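Month two of comparing fingers on the shirt-folding bench. Posting the April notes in one thread so they're easier to find than last time.

Setup: two arms, one table, same controller settings for both finger sets. Set A is the smooth Jodwood pads. Set B is the ridged ones we printed from the Zelenák files. Cameras unchanged.

Task: T-shirt starts flat, sleeves go in, then body in half, then onto the stack. 434 tries in all. We threw out the first 30, where the left wrist offset was wrong.

Smooth pads slide under a hem more easily. They also let go more when both arms pull the fabric tight. Most of the drops were on thin cotton.

Ridged fingers hold better in the two-arm pull. The cost is that they sometimes pick up two layers where we wanted one, mostly at the shoulder seam.

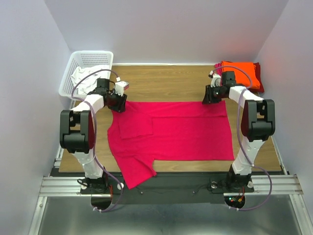 Ridged fingers on the red shirt. One sleeve folded in, the other still out.

A sleeve hanging past the near edge of the table is the hard case for either set. The policy likes to grab it too close to the opening and then the fold comes out crooked.

Grip force: we ended up at 40 percent on both sets. Higher than that and the ridges leave marks in the fabric that confuse the next grasp.

Controller: tried Etumeo for a week, went back to Eda. Etumeo was smoother on long moves, but the lag on gripper close was up to 370 ms and we couldn't tune it out.

Keeping the ridged set for now. Next up is a shorter ridge on the left arm only, same shirts. Will add numbers per shirt type to this thread when the sheet is cleaned up.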